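Handout 6: Choosing and Testing Grippers for a Two-Arm Cell
Course: Practical Robot Handling
Notes by Danica Tóth, revised 29 December 2018

Before the lab

Read sections 1 to 4 before you come in. Section 5 is for the bench and can wait. The worksheet is handed out at the start of the session, one per pair. Bring a pen.

1. What we are comparing

We use three grippers in this course. The Ravell is a two-finger parallel gripper. Both fingers stay in line with each other as they close, so the contact point does not move forward or back. The Bakholm has jointed fingers that swing in on an arc. It opens wider than the Ravell, but the fingertips travel forward while they close. The Draklow is also jointed, with softer pads and a lower top force.

People often ask which one is best. The answer depends on the part, on how well you know where the part is, and on what has to happen after the pick. A gripper that does well on blocks can do badly on cable. For this reason the worksheet has a separate page for each kind of part, and you should not add the pages together into one score.

2. Terms

Stroke. The distance between the fingertips when fully open, minus the distance when fully closed.

Grip force. The force each finger puts on the part. Our controllers take this as a percentage of maximum. Write down the percentage you set and leave the conversion to newtons for the homework.

Tool center point (TCP). The point the controller treats as the working tip of the arm. If you change the gripper and forget to change the TCP, every saved position will be off. This is the most common mistake in the lab.

Slip. Any movement of the part in the fingers after the gripper reports that it has closed. Rotation counts as slip.

Handover. One arm passes a part to the other, and both hold it for a short time. During that time the arms can push against each other through the part.

3. Setting the TCP

Do this each time a gripper is changed, even if the new one looks the same as the old one.

Clear the saved TCP in the controller. Mount the gripper and tighten the bolts in a cross pattern. Touch the closed fingertips to the reference pin from four directions, with the wrist at a clearly different angle each time. Save the result and read the error value. If the error is above 0.8 mm, repeat all four touches.

With jointed fingers there is one more thing to watch. The TCP is correct for one finger opening only. On the Bakholm the tips are further out when closed than when open. Choose the opening that matches the part you will hold and set the TCP there.

4. Rigid parts and flexible parts

A block has a shape that stays the same when you pick it up. If the gripper holds it firmly and the TCP is right, you know where every corner is. Most of the math from Handouts 3 and 4 assumes this.

A cable does not behave that way. The fingers fix one short piece of it, and the rest goes where its weight and stiffness take it. The further the plug is from the fingers, the less you know about where it is or which way it faces. The jacket can also roll between the pads, which turns the plug without changing anything the finger sensors report.

There are three common ways to deal with this. The first is to grip close to the plug. This works well, but the fingers may then block the socket or leave no room for the second gripper. The second is to grip further back and use a camera to find the plug before the other arm moves in. The third is to use the second arm to hold the plug end and straighten the cable between the two grippers. In practice the second and third are often used together.

Last September's class ran 70 handovers with the Ravell and 70 with the Bakholm, using the same cable and the same start position. The Ravell failed on 17 of them. The Bakholm also failed on 17. The totals match, but the failures were of different kinds. Most of the Ravell failures were roll: the cable turned in the flat pads and the plug arrived facing the wrong way. Most of the Bakholm failures came at closing, when the fingertips moved forward and pushed the cable out of position. Always record the type of failure next to the count.

5. Bench work: cable handover

The left arm holds the cable and the right arm receives it. Start with the right gripper open and well back from the plug.

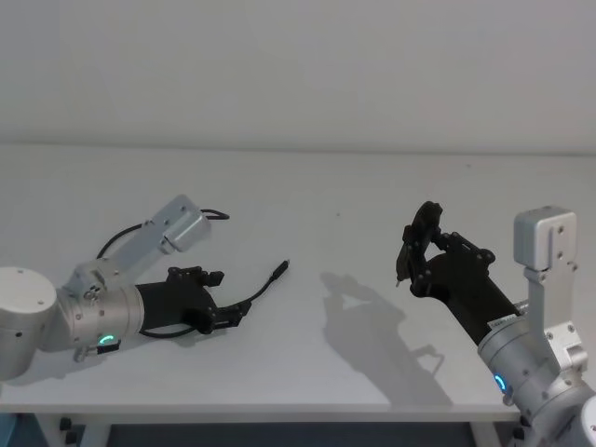 Bring the receiving arm in slowly, at 10 percent speed or less. Stop when the open fingers are on either side of the cable behind the plug. Check the gap on both sides before closing. If one finger is nearer the cable than the other, it will touch first and push the cable sideways, and the holding gripper will feel that as a load.

Close the receiving gripper to 20 percent force. Wait one second. Open the holding gripper, then move it back in a straight line. Do not rotate either wrist until the two grippers are clear of each other.

Run ten handovers per gripper. For each one, write down:
Force setting on both arms
Distance from fingertips to plug, in mm
Plug direction after the handover (correct, rolled, or dropped)
Anything you changed since the last run

Change one setting at a time. If you raise the force and move the grip point in the same run, you can't say which of them made the difference.

6. Logs and homework

The controller saves a log for each run under your pair number. Gervásio Bittencourt keeps the shared folder and will reset your password if you lose it. The sample log for the homework has 1116 rows. Plot finger position against time, mark the moment of contact, and say whether the cable slipped.

Reading for next time: Vishwakarma lab manual, the chapter on wrist cameras – skip the part on lens calibration, we will do that together.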